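Bags on the Wall: Sorting the Plastic Before It Sorts You

January 16, 2021
3 min read

The drawer under the sink at our Fimlow office gave up in October. It had been the place for plastic shopping bags since we moved in, and by fall it would open only as far as the width of a hand. When Lefteris Tsolakis finally got it out, he emptied it onto the floor and kept 20 bags. The rest had holes or had gone brittle, and those went to the store drop-off bin.

What replaced the drawer is an adhesive hook on the wall. Bags hang from it by their handles. A new bag goes on the same way, and the one you want comes off the front. If the handles have been knotted together, work the knot loose before you pull, or the handle will tear where it meets the side of the bag. 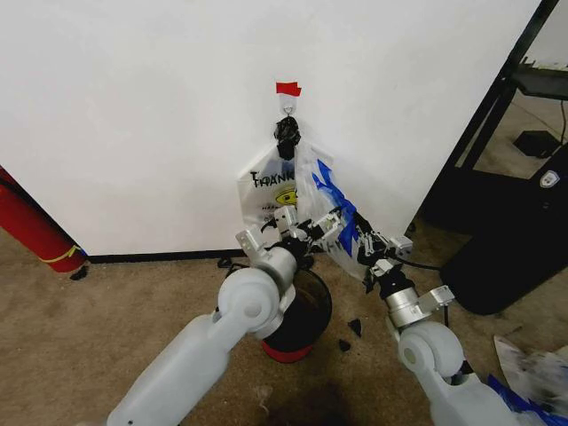 A few points from the first months of using it. Wipe the wall with rubbing alcohol and let it dry before you put up a hook. Press it for a full minute and leave it alone overnight. Our first one went up on a dusty patch and was on the floor by morning.

Put the hook at chest height. Bags hang lower than you expect, and a long one will get caught under a chair if the hook is too low.

Keep the number down. We stop at seven. Past that, the bundle gets hard to pull from and people start leaving bags on the counter again, which was the problem with the drawer.

Check each bag before it goes up. Shake out receipts and crumbs, and hold it open by the bottom corners to look for splits. Anything that held raw meat goes in the trash. Thin bags are fine as liners for the small wastebaskets. The thicker ones are better for carrying lunch containers home.

The Mägi office has asked for the same setup next to its coat rack. Lefteris has five spare hooks in the supply cabinet, second shelf, behind the printer paper. Take one and write your name on the sheet taped inside the door.

Recent items
Returning Dakitz Mugs to the Right Kitchen
Fitbridge Parking Passes: How to Renew
What Goes in the Blue Bin
Supply Cabinet Restock List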